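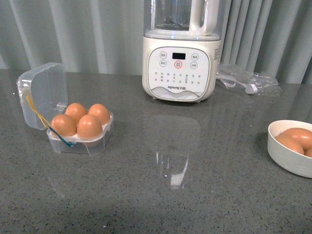 Renji Yoshida asks whether eggs can be cooked in the same jug that makes the soy milk, and whether the holder they came in can go in there with them. Both questions come up a lot, so they go first. No to both. The eggs are cooked in a pan on the stove. The jug has blades in the bottom, and a whole egg has no business near them. The holder is for storage and carrying only.

Soy milk and boiled eggs for breakfast

This makes breakfast for two or three people. The soy milk takes the longest, so start it first and cook the eggs while it runs. If you soak the beans the night before, there is very little to do in the morning.

What you need

Dried yellow soybeans, one small cup
Water
Eggs, one per person and a spare if you like
A blender-style soy milk maker that heats as well as blends
A fine strainer
A small pan with a lid
A bowl of cold water with ice

The night before

Pick through the beans and throw out any that are split or dark. Rinse them twice, cover with plenty of cold water and leave them overnight. In September, when our kitchen in Stornville is still warm, I put the bowl in the refrigerator. Beans left out in a hot room can turn sour and the milk will taste of it.

Clear the counter while the beans are soaking. The machine needs a flat, dry spot with the cord reaching the outlet without being pulled tight. Leave room in front to lift the jug off, and keep the eggs where your elbow won't catch them.

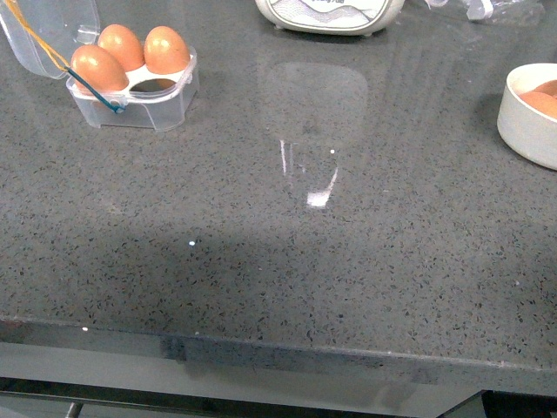

Eggs in the holder, lid open.

Starting the soy milk

Drain the beans and rinse them again. Put them in the jug and add water up to the line your manual gives for soy milk. Do not go over it. Soy milk foams as it heats, and an overfilled jug will come up through the lid.

Wipe the bottom of the jug and the top of the base with a dry cloth. Set the jug down straight and press until it seats. Put the lid on, choose the soy milk program and start it. My machine takes 40 minutes. Yours may be shorter, so check the manual before you plan the eggs around it.

Cooking the eggs

Take the eggs out of the refrigerator when you start the machine. Look at each one and set aside any with a crack - those are fine scrambled, but they leak in boiling water.

Bring the pan of water to a boil, enough to cover the eggs by an inch. Turn it down a little and lower the eggs in one at a time with a spoon. 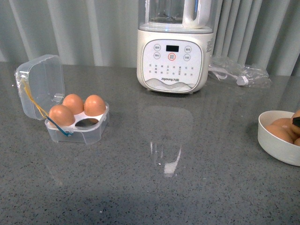 Start timing when the last egg goes in. Seven minutes gives a set white and a soft yolk. Nine is firmer, and eleven is hard all the way through. Very large eggs need another minute. Move them straight to the ice water and leave them for 4 minutes if you want them warm, longer if they are going in a lunch box.

Straining and serving

When the program ends, unplug the machine and let the foam settle. Pour the milk through the strainer into a pitcher, slowly. Press the pulp with the back of a spoon. Sugar or a pinch of salt goes in now, while it is hot enough to dissolve.

Save the pulp. Manouchehr Ranjbar wrote in to say he fries it with scallions and one egg, and I have done it that way ever since.

Cleaning up

Rinse the jug right away. Dried soy sticks hard. Half fill it with warm water and a drop of dish soap, run a short blend, then rinse. Use a long brush around the blades and keep your fingers out. The base only gets a damp cloth - never put it under the faucet.

Wash the egg holder by hand in warm soapy water and dry it well, including the bottoms of the cups, before any eggs go back in. The soy milk keeps three days in the refrigerator in a closed bottle. Shake it before pouring.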